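Notes for the Rindcombe talk – teaching by hand and teaching by remote

Speak slowly at the start. Wait until the door is closed.

## Opening (4 minutes)

Good afternoon, and thank you for the invitation. I work on the Jirker project at Briltis. Our task is small: a robot should tidy the little things people keep at home. Today I want to compare two ways of showing it how.

Ask the room: who has taught a child to tie shoes? Most people take the child's hands, or they do it themselves and let the child watch. We have the same choice with a machine.

## Remote control first

In our first year we did everything by remote control. The operator sat at a desk with two handles, looked at a screen, and the arm followed. The good side is clear. The robot records its own joints and its own motors, so every demonstration is something this robot can really do.

The bad side is the speed. Picking up a flat object took our operators many attempts, because they could not feel the table. They pressed too hard, or they closed on air. After one hour they were tired and the recordings became worse. Also, the arm weighs a lot and does not travel. All our data came from one laboratory table under the same lamps.

(Drink water here. Do not tell the story of the broken fuse, it is too long.)

## Then the gripper in the hand

In January we began with a gripper that a person holds. It has the same kind of fingers as the robot, and it carries its own sensors. The person goes to a real home, holds it, and does the task. No arm is needed on the day.

Give people a moment to look at the slide before you continue. Then say: these are the sort of objects we care about. Two spiral hair ties, a pink bangle that lies over one of them, a flat white disc with a red rim. They touch each other, and this makes the task difficult. A person with bare fingers does not think about it. With two fingers and blue rubber pads, you must decide which one to take first, and from which side.

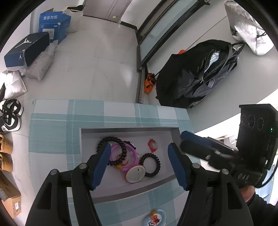 ## What we learned about the person

The first surprise was how much the person matters. We gave the same drawer of objects to 6 people and received six styles. Some opened the fingers very wide before going down, and others came in almost closed. Both are fine for a human, but the model was confused when we mixed them without a label.

Now we have a short instruction sheet:

- Open the fingers before you go down.
- Stop for a moment above the object.
- Do not turn the wrist when you are closing.
- If you miss, continue and try again. Do not start a new recording.

The last point is the one people forget. A corrected mistake is useful to us. For the first weeks we deleted all of them, and I regret this.

## Numbers slide

With remote control, one operator made 39 demonstrations in a working day. With the hand-held gripper the same operator made 100. Say clearly that the objects were the same in both cases, someone at the Haddad workshop asked this.

## Where remote control is still better

Heavy things, and long reaches. A human wrist goes to places where our arm cannot follow, so part of the hand-held data must be thrown away. We check this with software before training – show the red and green plot if there is time.

## Questions

If they ask about price, refer to the handout. If they ask about two hands, say that we are testing it and have no results yet.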